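Keeping the Windshield Clear and the Car in Order for Autumn Roads

Print this page | E-mail this page

By Volker Vogler
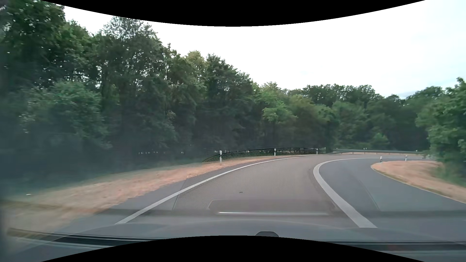
When the grass beside the road becomes dry and brown, I know it is time to do my small car work again. I do it each year in the garage, on one free afternoon, with things that mostly are already in the house. I am not a mechanic. These are household tips, and for brakes or steering please go to a person who has learned it.

The inside of the windshield

Most people wash the outside and forget the inside. On the inside there comes a thin gray film, from the plastic of the dashboard and from our breath. In the day you don't notice it much. Then you drive out of a bend, the low sun stands in front of you, and the whole glass is white.

I take two microfiber cloths, both washed without fabric softener. The softener stays in the cloth and makes stripes. The first cloth I wet with warm water and one drop of dish soap in the bucket, not more. I press it out well and wipe from left to right. The second cloth is dry and goes from top to bottom. If a stripe stays, I can see from its direction which cloth has made it.

For the low corner near the dashboard my hand is too thick. I put the cloth around a flat kitchen spatula and fix it with a rubber band. Sit on the passenger side for this, the steering wheel is not in your way there.

Reflections from the dashboard

If you see a shape swimming in the glass while you drive, look first what is lying on the dashboard. Parking papers, a phone holder, a light cloth, all this comes back as a reflection. Take everything away. Do not use a shiny spray on the plastic, even if it smells nice. I did it once with a bottle from Clolberg and I had to wash it off three times before I had peace. A damp cloth is enough, and the plastic stays matt.

Wiper blades

Lift the arms carefully and put a folded towel on the glass under them, for the case that one falls back. Wipe the rubber with a cloth and a little rubbing alcohol until no more black comes. When the rubber is torn or hard, cleaning doesn't help and you must buy new ones. Measure the old blades before you go to the shop. In my car the left and the right do not have the same length, and I have driven 13 miles home with the wrong pair and back again.

Washer fluid

In summer many of us fill in only water. Before the first frost this must go out. I spray until the tank is nearly empty and then I fill the winter mixture. Read on the bottle if it is ready for use or if you have to mix it. I write the date on a piece of tape and stick it on the bottle.

Lights and the hood

Clean the headlights at the same time as the windshield, with a soft sponge and soapy water. A kitchen sponge with a green side makes scratches, so please leave it in the kitchen. Under the edge of the hood, where the wipers sit, leaves and needles collect themselves. If you drive much in the woods, look there every nine days or so in autumn. I pull them out by hand and put them on the compost.

A box for the trunk

I use an old shoe box with a lid. Inside there are:

- one dry microfiber cloth in a freezer bag
- an ice scraper
- work gloves
- a flashlight
- a warm hat, the ugly one
- a small towel for wet shoes

The box stands behind the seat and I fix it with a piece of hook tape on the bottom, so it doesn't travel in the curves. The flashlight I try out in January again. The cold is not good for the batteries.

The tires

Look at the pressure when the tires are cold, before you drive. The right number stands on a sticker in the door frame or in the handbook. Take out small stones with a wooden stick. Wet leaves on a bend in the forest are slippery like soap, and there a good profile is worth more than a clean car.

Comments

Aravind Lobo: The trick with two directions is very good. I was blaming the cloth for years and it was the soap. How do you do the rear window, with the heating lines?

Volker Vogler: Only along the lines, never across, and with little pressure. No spatula there.

Cestelis: Old newspaper works also for the drying, if you don't mind black fingers.

Salian: My wipers are still making noise after the alcohol. They are two years old. I think I know the answer.

Last updated: 10/22/22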